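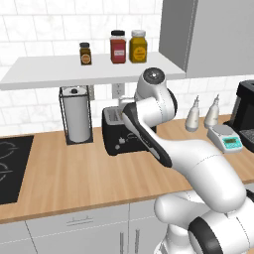 Flirkow kitchen cell: setup and upkeep notes

Maintained by Aurelia Oberholzer and Hubert Moser. Last edited Friday, May 9, 2025.

Read this before you change anything in the cell. If you came looking for benchmark results, they are in the other README, and I would take those with some salt too.

What this is

Flirkow is a simulated kitchen with one arm in it. The arm model is white with dark joint covers and a gripper. The kitchen has a back counter, an island, a sink, and the usual clutter of small appliances. We use the cell to write and check motion scripts before they go to the Senetti bench, where the same scripts run on a real arm with real consequences.

People like to say that a simulated cell needs no maintenance. I have spent enough mornings on this one to disagree. Nothing in it wears out, true. Things drift all the same: a mesh gets re-exported with a new origin, somebody nudges a mounting pose to make one demo work, a physics setting changes between releases. Then every script that used to work is off by a little, and the person who finds out is never the one who made the change.

What is in the folder

scene/ – kitchen geometry, counters, cabinets, walls
props/ – toaster, scale, bottles, jars, plates and so on
arm/ – arm description, joint limits, collision shapes
mounts/ – saved base poses, one file each
checks/ – the scripts you run before and after every edit
old/ – Remley's first version. Do not load it. It is kept for comparison.

Setting up the arm

Start from one of the files in mounts/. Please do not type in a base pose by hand, even if you are sure of it. Hubert was sure of it in January and we lost the week.

1. Load the scene with no arm. Let it settle for 200 steps. If a prop moves during that time, stop and fix the prop first.
2. Load the arm at the chosen mount with the gripper open.
3. Run checks/limits. It drives every joint slowly to both ends and back.
4. Run checks/sweep. It takes the arm through the counter poses and the island poses and writes down every contact.
5. Read the contact log. A summary that says "pass" is not enough. The summary only counts contacts above a force threshold, and I don't trust the threshold.

Point five is where most of the arguments start. Theresia Aebischer's view is that light contacts don't matter in simulation and that chasing them is a hobby. My view is that a light contact between the forearm and a countertop appliance tells you the base is in the wrong place, and that the real arm will make the same contact with more enthusiasm. We have agreed to leave the log on by default. You can turn it off on your own branch.

The tight spot

The counter by the toaster, under the wall shelf, is the worst place in the cell. The wrist has to fold up close to the shelf while the forearm works over the toaster, and the planner will happily find solutions that look fine from one viewpoint and turn out to be nearly touching from another. Check the clearance from at least 3 viewpoints, and check it numerically as well. The numbers use the collision shapes, which are coarser than what you see. Your eyes use the visual mesh, which the solver ignores. Neither one alone is good enough.

If the wrist keeps bumping the shelf:

– First look at arm/collision and confirm that the wrist shape was not swapped for a simple box. This has happened twice.
– Then look at the shelf. Its collision shape should match its visual thickness.
– Only then touch the base pose. Save it as a new file in mounts/ with your initials.

Do not "fix" the problem by moving the toaster. Every script that reaches for it will need new targets, and you will be the one writing them. 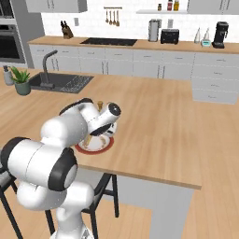 Island poses

The island has more open space, so people assume it is easier. Reaching down to a plate is simple enough. Keeping the rest of the arm out of trouble on the way there is less simple, and the stools have to be counted as obstacles. The older planner config skipped them to save time. If your island runs seem suspiciously quick, that is the first thing to check.

Plate contact is the other weak point. Small items resting on a plate can jitter when the gripper comes down near them, even with nothing touching. Mei Obi traced part of this to the contact margin on the plate and part of it to the step size. We halved the step for island work and the jitter got better. I will not write that it is solved. Hermine Bachmann has a run where an item slid to the rim with no contact in the log at all, and we still can't explain it.

Routine upkeep

Before every merge: limits, sweep, contact log read by a person.

After a physics update: all of the above, plus 20 repeats of the plate script with different seeds. Compare end positions against the stored set. If more than one repeat falls outside the tolerance, roll the update back and write it up.

Every 6 weeks: reload each file in mounts/ from scratch, delete the ones no script refers to, and compare the arm description against the one the Senetti bench is using. Joint limits have been changed on the bench side before without a word to us.

Known problems

– The gripper closes a little slower than the bench gripper. Timing copied straight from here will be wrong there.
– Joint friction is a guess. It came from the Baumgartner settings, which were also a guess.
– The camera presets were saved for an older layout. They are good for a quick look and bad for judging distance.
– Reloading the scene without restarting the process sometimes keeps the old collision shapes. Restart.
– The sweep check does not cover the sink area. Don't let a clean sweep convince you that the faucet is safe.

How far to trust it

For reach and gross collisions, a fair amount. For anything that depends on how an object slips, tips or sticks, very little. I have sat through talks where a clean run in a cell like this one was offered as proof that the task was done. It proves that the task was done in a cell like this one.

Changes to this file go through Aurelia or Hubert. Put the contact log in the merge request, the full one, and say which mount file you used.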